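Residents' Forum: House Rules and Common Areas
Thread: Proposed amendment to section 3, use of the ground-floor common room
Status: open for comment

Notburga Danzer
Posted 11th March

Members are invited to comment on the draft amendment to section 3 of the house rules, which governs the common room on the ground floor of the Kubiak building. The text has been placed in the document folder and a paper copy hangs beside the letter boxes.

The principal changes are as follows. Private bookings would be limited to 2 per household in any calendar month. The room would close at ten in the evening on all days, including those before public holidays. A deposit would be taken for each private booking and returned once the room has been inspected. Informal use, by which is meant reading, conversation, card games and the like, would remain free and would need no booking.

The present rules were adopted when the building had fewer occupied flats than it has now. They say very little on the subject of noise and nothing at all on the subject of furniture. Several households have written to the management on both points. Comments should be entered in this thread and should refer, where possible, to the numbered paragraph concerned.

Meinrad Imhof

I wish to record my support for paragraphs 1 and 2 and my objection to paragraph 3.

A limit on bookings is reasonable. During the past winter the room was reserved by the same households so often that others ceased to ask. A closing time of ten is also reasonable, having regard to the bedrooms directly above.

The deposit is another matter. A household which wishes to hold a child's birthday party should not be required to lodge money with the management in order to use a room for which it already pays through the service charge. If damage is done, the existing rules allow the cost to be recovered. I see no need for a second procedure.

Urs Nägeli

With respect to the previous contributor, the existing rules allow the cost to be recovered in theory only. When the upholstery was last cleaned the invoice came to 2,972 francs, and it was divided among all flats in the usual proportions. I paid my share, as did everyone, although I had not sat in the room for a year.

A deposit places the cost where it belongs. I would go further and ask that the sum be fixed in the rules themselves, so that it is not left to the discretion of the management from one year to the next.

I would add a request concerning paragraph 4, which deals with furniture. The draft states that furniture "may be rearranged". It should state that furniture must be returned to its usual position before the room is vacated. The large grey sofa and the side table next to it have been a matter of correspondence on more than one occasion.

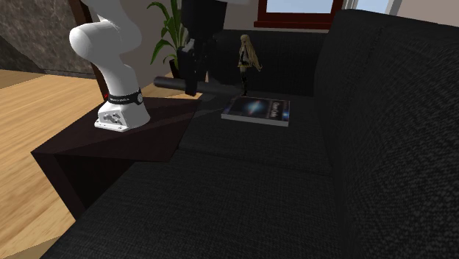 My understanding is that the side table belongs at that end and is not to be carried to the window for use as a drinks stand. It is a heavy piece, and dragging it marks the floor. A simple plan of the room, fixed to the inside of the door, would settle the matter for all users.

Mirjam Brunner

I am grateful to Mr Nägeli for raising the plan of the room, which I would support. I cannot support his view of the deposit.

The cleaning invoice to which he refers covered ordinary wear over several years. I have read it. No single event was named in it and no household was found to be at fault. To present it as the result of private bookings is, in my submission, incorrect. Wear of that kind is caused by people sitting down, and people sitting down is the purpose of the room.

I would also ask the management to consider the effect on older residents. The reading circle, known to most of us as Rundudum, meets in the common room and has done so since before I moved in. Under the draft it is unclear whether a reading circle is "informal use" or a "private booking". If it is the latter, it would exceed the monthly limit at once and would have to pay a deposit each time in order to discuss a novel.

Notburga Danzer

A clarification in reply to Mrs Brunner. It was not the intention of the draft to treat the reading circle as a private booking. The circle is open to every resident, and no one is turned away. The wording will be altered to say that a gathering open to all residents, and announced on the notice board at least 3 days in advance, is to be regarded as informal use.

On the deposit, the management has no fixed position. Both views will be reported.

Urs Nägeli

I accept the clarification as to the reading circle. I do not accept that my account of the invoice was incorrect. I said that it was divided among all flats, and it was.

Meinrad Imhof

If we are to be exact about the invoice, we should be exact about its date as well. It was issued before the present booking calendar existed. It can therefore tell us nothing about bookings, whether few or many. Mr Nägeli may wish for a deposit on principle, and he is entitled to do so, but he should argue for it on principle.

May I also raise the matter of the floor covering, on which the draft is silent. Firkar quoted last year for a replacement throughout the common areas, in a dark speckled material similar to what we have at present. I should prefer something lighter. A dark covering is held to be practical, but it makes a ground-floor room gloomy in the winter months, and small objects dropped upon it are not easily found again. I have lost a hearing-aid battery and a collar stud in that manner. If a new covering is to be ordered, the colour should be put to the residents and not settled between the management and the contractor.

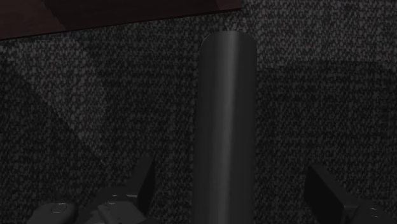 Andri Auer wishes it to be noted that he disagrees with the last point. A pale floor in a shared room would show every shoe mark by the end of the first week, and the cleaning costs of which Mr Nägeli complains would rise. He would keep to a dark grey with a fleck in it, and would spend the difference on better lamps. He further observes that the quotation from Firkar was the higher of those received, and asks why the one submitted by Urnico was not circulated.

Notburga Danzer

The quotation from Urnico arrived after the closing date and was for that reason not circulated. It can be consulted at the office on request. The floor covering does not form part of the present amendment and will be placed on the agenda of the general meeting in June, together with the question of colour. Samples will be requested from both firms.

I would ask contributors to return to the numbered paragraphs.

Mirjam Brunner

Returning then to paragraph 2. I support a closing time, but ten o'clock on the evening before a public holiday is early. Half past ten would be a fair compromise and would still allow the residents of the first floor a quiet night. I would also ask that "close" be defined. Is the room to be empty at ten, or is it from ten that guests are to begin leaving? In the past this has been understood in different ways by different households, and the resulting exchanges on the staircase have been louder than the parties.

Meinrad Imhof

Seconded as to the definition. Not seconded as to half past ten. I live on the first floor.

Urs Nägeli

I should be content with half past ten before public holidays if the deposit is retained.

Mirjam Brunner

The two questions are not connected, and I would ask that they be put to the vote separately.

Notburga Danzer

They will be put separately. To date, 28 households have confirmed receipt of the draft. Those which have not yet done so are asked to sign the list beside the letter boxes. A revised text, with the altered wording on open gatherings, a definition of closing time and a new sentence in paragraph 4 on the return of furniture, will be placed in the folder when it is ready. The thread remains open in the meantime.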